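Chapter 4
Setting Up a Cash and Card Desk

What this chapter covers

Placing the table and the base
Running power and data
Loading the note organiser
Teaching the hand positions
Daily checks and common faults

Before you start you should have read Chapter 3, on safe stopping, and you should know where the stop button is on the machine you will be working with.

4.1 The desk as a work cell

A work cell is usually drawn as a machine inside a fence. A service desk has no fence. The robot stands on one side of a table, a member of staff may sit on the other, and customers walk up from the open floor. The cell is made up of the robot and its base, the table, everything the robot has to pick up, and the marks on the floor that keep people out of reach of the arms.

The desk used throughout this chapter is the one Catriona Chisholm set up for Tindia, a firm that fits out ticket halls and small shops. The robot has two arms, each ending in a hand with jointed fingers. Its job is to take a payment, either by holding out a card terminal or by handling banknotes, and to put the notes away. The control software is called Gernska. You do not need Gernska to follow the chapter, as other packages ask for the same measurements under different names.

4.2 Placing the table

The table goes in first and the robot is brought to it. Set the table where it will stay, level it, and mark the position of each leg on the carpet with tape. Carpet gives slightly under load. A table that has stood overnight may sit lower than it did when it was put down, so take the height measurement the next day.

Bring the robot up until the hands can reach the far edge of the working area with the elbows still bent. An arm at full stretch is slow to correct itself and is more likely to knock things over. On the Tindia desk the working area is 1000 mm wide. Lock the base, then try to push it sideways by hand. If it moves, the lock is not fully down.

4.3 Fixing the things that must not move

The organiser that holds the banknotes is the part of the desk most often out of place. It is light, and staff lift it to clean underneath. Mount it on a base board and fix the board to the table. The colour of the board matters a little: choose one that stands out from both the table and the organiser, so that the camera can find the edge.

Notes are loaded upright, with the top edge showing above the front wall of the compartment. Worn notes lean and fold over. Practise with notes in ordinary condition, because a desk taught only on crisp ones will drop the first soft one it meets.
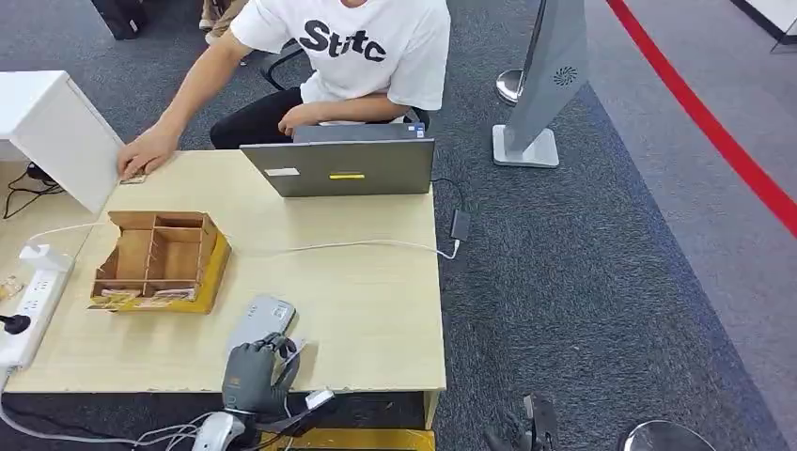 One person should load and straighten the notes while a second watches the robot and keeps a hand near the stop button. During teaching the person at the table will often have to reach into the working area. The arms must be in hold when this happens, and the person reaching in is the one who says when the robot may move again. In Gernska, hold is shown by code 22 on the status line. Wait for the code – do not judge by whether the arms look still.

4.4 Power and cables

Plan the cables before the hands are taught. A cable that crosses the tabletop will sooner or later be caught by a finger or pulled tight by someone moving a laptop. Where a cable has to cross, tape it flat along its whole length. Cables that run along the wrist need enough slack for the wrist to turn fully in both directions, and no more than that.

Keep the supply for the robot separate from the supply for the desk equipment. At the first Tindia site, in Plimmont, both were fed from one socket, and unplugging a charger in May stopped the robot with a terminal in its hand. Label both ends of every lead.

4.5 Teaching the grip on the terminal

A card terminal is smooth, rounded and heavier at one end. Start with the terminal resting on the table and close the fingers round it slowly. The customer must be able to reach the keys, so check that no finger lies across them. Lift it a few centimetres, wait, and set it down again. Repeat with the terminal turned slightly to either side.

If the terminal slips, look at the finger pads before you raise the grip force. Dust from banknotes builds up on the pads quickly. Wipe them with a dry cloth at the start of each shift and replace them when the surface looks polished. The pads on this desk are made by Dow Plimmont and are ordered as part 1111.

Section 4.6 goes through the daily check sheet line by line. Have a copy beside you as you read it.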